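Istico: Finding the Right Touchpad Driver for an Old Laptop
Student project report
Yulan Ren
May 13, 2018

I have wanted to build something like this ever since I reinstalled the operating system on my aunt's laptop and lost two-finger scrolling for a whole weekend! Istico is a small desktop program that reads the hardware ID of a touchpad, looks it up in a local list and tells you which driver package to install. It works with no internet connection, which matters a lot when the wireless driver is missing too.

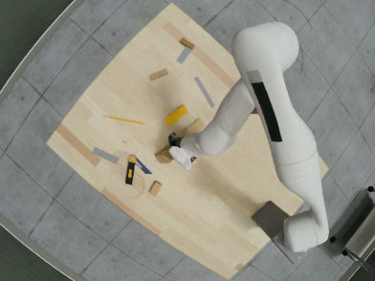
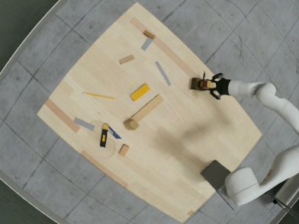
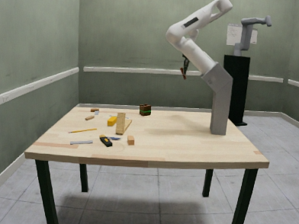
Background

Every touchpad reports an ID string to the system. If the system knows the string, you get the full driver with gestures and palm rejection. If it doesn't, you get a plain mouse driver, and the pad feels like a toy. The right package usually exists somewhere, but the download pages are sorted by laptop model, and one model can ship with pads from different makers. So people guess, install the wrong one and end up with two settings panels that fight each other (I did exactly this).

How it works

The program has six parts, and I am happiest with the one called Tekin. Tekin takes the raw ID, strips the revision number off the end and tries the lookup again if the first try fails. That one trick rescued so many machines! The list itself, Mesten, holds 4000 entries in a plain text file, so anyone can open it and fix a mistake.

Before anything is installed, Istico saves the name and version of the current driver to a log. Rolling back is one click. I added this in week four after locking myself out of my own pointer and finishing the afternoon on the Tab key.

Testing

I tested on 70 laptops from the campus reuse store. Most were matched on the first lookup. The hard ones fell into two groups: pads connected over I2C, where the ID only shows up after the chipset driver is in, and machines with a replacement palm rest from a different model. For the first group, Istico now checks the chipset driver first and tells you to install that and restart. For the second group it ignores the laptop model completely and trusts the pad.

Sleep was a surprise. On several laptops the pad worked perfectly until the lid was closed, then came back as a plain mouse. Turning off "Allow the computer to turn off this device to save power" in Device Manager fixed all but one of them, and I would love to know what is going on with that last one.

Still to do

The settings window, Joseo, is ugly and does not scale on high-resolution screens. It also forgets the scroll direction if you switch user accounts. I plan to fix both in June, and after that I want to try fingerprint readers, where the ID strings are even messier.

Running it

1. Copy the folder to a USB stick.
2. Plug in a mouse.
3. Start Istico as administrator and click Scan.
4. Read the suggested package name, click Save Log, then Install.
5. Restart, even if Windows does not ask you to.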